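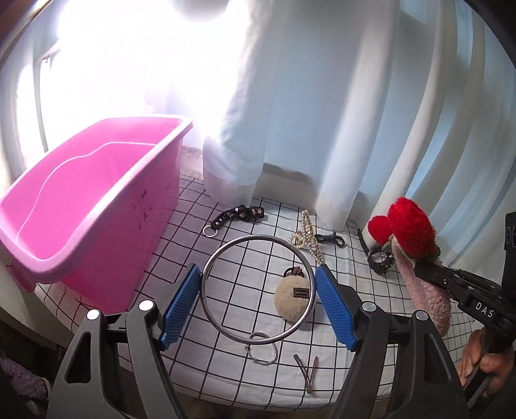
The lost property service for the Pavthorpe and Hesthorpe bus lines has now worked for one full year with your support. In this period we received 1119 items from the drivers and the station staff, and 372 of them went back to their owners. Most of the items are small things which people do not notice when they fall, like a steel ring, a fuzzy cream-colored keychain or a thin hair clip, and for these it is difficult to find the owner. Phones and wallets are much easier, as they usually carry a name or someone calls for them the same day.

Report date: Mon 11 May

Work done since the last report

The desk in Pavthorpe is open 12 hours a week, as we planned. In March we opened the second desk, in Hesthorpe, next to the ticket hall. The opening was delayed by the repair of the heating, and we informed you of it in our previous letter. The register is now kept in the Skustis program at both desks, so a passenger who asks in one town can also find an item which was left in the other.

The forms were translated into Spanish with the help of the Cervantes language school. They did this work without payment, and we are thankful to them.

Difficulties

Storage is still our main problem. Umbrellas and winter coats take most of the shelves, and we must keep every item for the full period set by the rules. Also, the night drivers often bring the items only 2 days later — in this time the owner has sometimes already called and received a negative answer.

Budget

The spending stays inside the approved plan. The money for shelves in Hesthorpe is not yet used, and we ask your permission to move it to the next period.

Next steps

We will give each night driver a closed bag with a label, and we will put a list of unclaimed items on the website of the bus lines. The next report will include the first results of both.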